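Ellunance Forum Records System: Staff Manual
Section 4. Setting Up the Public Attendance Register

Prepared by Marcela Lukáč, Office of Public Disclosure
January 18, 2019

4.1 Purpose

This section explains how to create, check and publish the public attendance register for a closed policy meeting held under the Ellunance Forum charter. It applies to meetings in which elected officials, candidates or senior public employees take part and to which the press is not admitted. It does not apply to open hearings, for which see Section 6.

The register lists who was invited, who attended, the office or organization each person represents, and the general topics on the agenda. It does not record what was said.

4.2 Before You Begin

You will need:

- a Trallstead account with the Register Editor role
- the final invitation list, approved and signed by the meeting chair
- the published agenda headings
- the meeting reference number issued by the Polgate office

Accounts are issued by Modupe Abubakar. New editors should allow four working days. A reference number cannot be changed once a register has been opened under it.

Note: Editors who are themselves attending the meeting may not open or edit its register. Ask the Polgate office to assign another editor.

4.3 Creating the Register

1. Sign in to Trallstead and select Registers, then New.

2. Enter the meeting reference number. The system fills in the location and dates. If either is wrong, stop and contact the Polgate office. Do not correct them by hand.

3. Under Type, select Closed Session. If you select Open Session by mistake, the register will be published as soon as it is saved.

CAUTION: A register published in error is copied to the public archive within 20 minutes and cannot be recalled from it. A correction notice must then be issued under 4.7.

4. Upload the invitation list. The file must have one person per row, with family name, given name, title and organization in separate columns. The system accepts up to 945 rows in one file. Larger lists must be divided and uploaded in order.

5. Review the Unmatched Names screen. Names appear here when the system finds a similar entry in an earlier register, as when a middle initial has been added or a title has changed. For each name, choose Same Person or New Person. When in doubt, choose New Person and add an internal comment.

6. Paste the agenda headings into the Topics field exactly as published. Do not shorten or reword them.

7. Select Save as Draft.

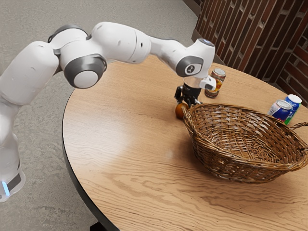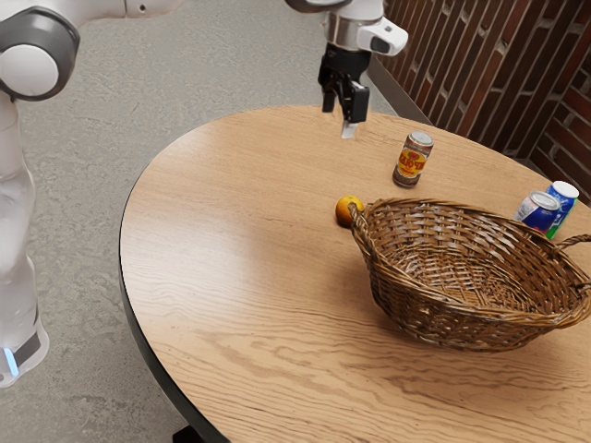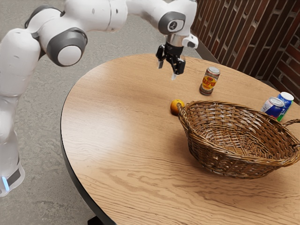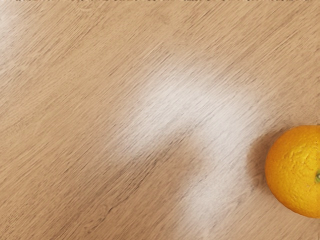
Section 4 figures. Robot arm at a round wooden table (first three); orange on a wooden surface (last).

4.4 Recording Attendance

1. On each day of the meeting, obtain the signed door sheet from the registration desk after the last session has closed.

2. Open the draft and select Attendance. Mark each person as Attended, Attended in Part or Did Not Attend. Blank entries are not permitted at publication.

3. For a person who attended in place of an invited guest, select Add Substitute. Enter the substitute's own name and organization. The invited guest remains in the register and is marked Did Not Attend.

4. Enter staff, interpreters and security personnel as totals only, in the Support field. Advisers who spoke in a session are participants and must be named.

5. Scan the door sheet and attach it to the draft. Door sheets are kept on file and are not published.

Note: Verbal reports of attendance are not accepted, whether from a participant's office or from a member of the press. If a name is reported to you that does not appear on the door sheet, record the report in the internal comments and notify Ebuka Ezeani.

4.5 Requests to Withhold a Name

A participant may ask for his or her name to be withheld on grounds of personal safety. The request must be made in writing on Form 139 and received before the meeting opens. Embarrassment, business confidentiality and the wishes of an employer are not accepted grounds.

1. Attach the completed form to the participant's entry.
2. Select Hold. The entry will show on the draft as Withheld Pending Review.
3. Forward the request to Folasade Wike, who will reply with a decision.
4. If the request is granted, select Withhold. The published register will show the entry as "One participant, name withheld," together with the type of organization.
5. If the request is refused, select Release Hold.

CAUTION: Elected officials may not be withheld under any circumstances. The system does not block this selection, and the editor is responsible for checking.

4.6 Publishing

1. Select Check Register and resolve any errors listed.

2. Print the draft and have it signed by a second editor.

3. Select Publish and enter the second editor's initials.

4. Open the public page while signed out of Trallstead and confirm that the register displays in full.

5. Send the page address to the press desk. Registers are also supplied on paper at the Babalola reading room on request.

Internal comments are not carried to the public page. They may, however, be released in response to a records request and should be written accordingly.

4.7 Corrections

Published entries are never deleted. To correct one, select Amend, enter the new text and state the cause in the Notice field. Both the original and the amended entry will remain visible. Spelling corrections may be made by any editor. All other changes require approval from Segundo Usuga.

Amendments to registers from earlier meetings will be entered in February, after the archive has been moved. Until then, keep them in the Pending folder.

Contact: Office of Public Disclosure, Ellunance Forum | © 2019 Ellunance Forum | Back to top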